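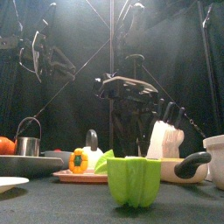

Kitchen Table Week: the stall, the fix and a lot of toy vegetables

Welcome back to the Jarnmont lab gallery! This set covers the week our play kitchen got the better of us. Run 23 ended with a finger stall on the hanging gripper, a stop that came later than it should have, and a good long evening with the logs. No one was hurt, and we learned more from that one fault than we did from all of June (which was a very smooth month, and a bit dull).

The short version: the gripper closed on a handle, one finger drive went over its current limit, and the controller should have let go right away. It held on for 2 seconds before it released. The limit was set correctly. The message saying it had been passed was waiting in line behind a batch of position updates, so the stop order went out late. Barbara Sadowski found it in the logs at nine that night and I don't think I have ever seen anyone so happy about a queue.

A few notes on the table, for those of you who write in about the props:

The big green pepper is a toy, and it's a terrific test piece. Those lobed sides give the fingers something different to hold at every angle.

Four black handles stand up out of the white knife block, each leaning a little differently. We love them for planning practice – close together, easy to bump, and right under the middle gripper.

The cream saucepan has a thick black handle, and the silver pot has a thin wire one that arches over the top. Same job for a cook, two completely different problems for a hand!

What we changed afterward: the current alarm now has its own channel and skips the line entirely. Edmund Czarnecka also rewrote the restart steps, so a stall means hands off, power down at the wall switch, then a look at the finger joints before anyone clears the fault. He tested the new stop 121 times on the bench and it let go on time in every one.

Still open: the Pietrzak driver board reports a stall and a lost encoder with the same code, 7, and we'd really like to tell them apart. If you have split those two on your own setup, please write to Barbara at the lab. She will answer, probably at length.

Posted 22 December 2019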